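Flomden Guest Rooms: Questions We Get

When is check-in?
From 3 p.m. The door code is 2165 and it works for everybody, so please don't shout it across the parking lot.

Do you change the sheets every day?
Every third day, or sooner if you ask. Coffee on the bedding counts as asking.
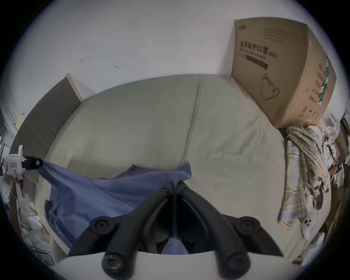 Is breakfast included?
Toast and eggs until 11. After that there is the Oltov gas station, which does a decent burrito.

What are the beds like?
Firm. Guests with bad backs love them – everyone else gets used to them by checkout.

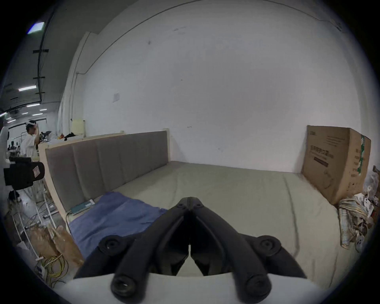 Where do I park?
Behind the building, on the gravel. The spaces out front belong to Mathur Dental, and they do tow.

How old is the place?
The main house went up in 1866. The plumbing is newer, though you may have doubts around 7 a.m. when every shower is running.

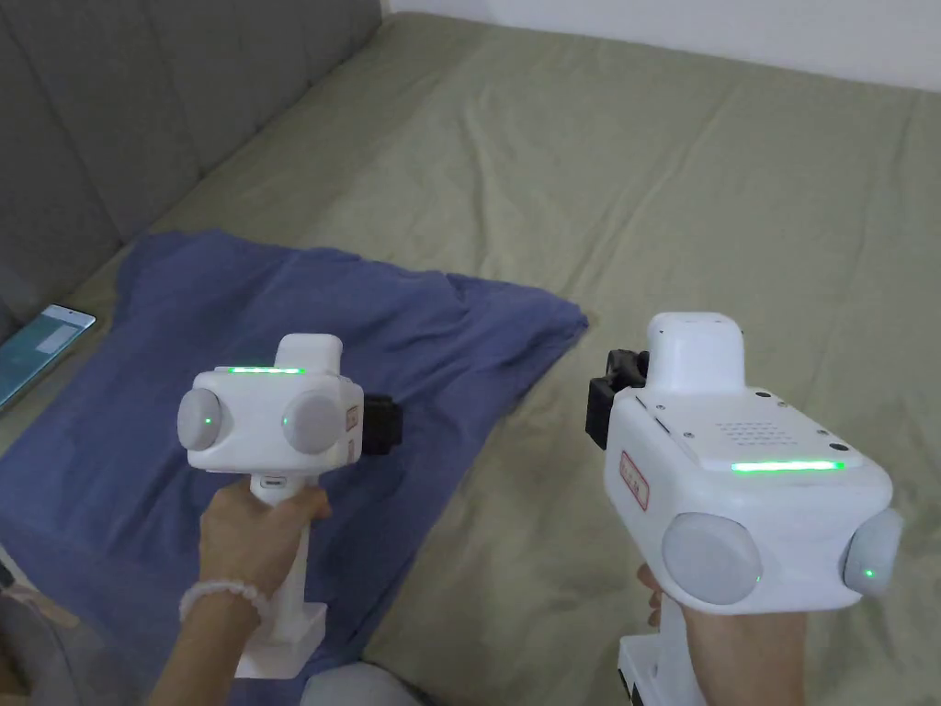
Let the tap run for a minute and the hot water will get to you. Rooms on the Candska Street side get it first.

Can I bring my dog?
Yes, for a small fee. Cats by arrangement.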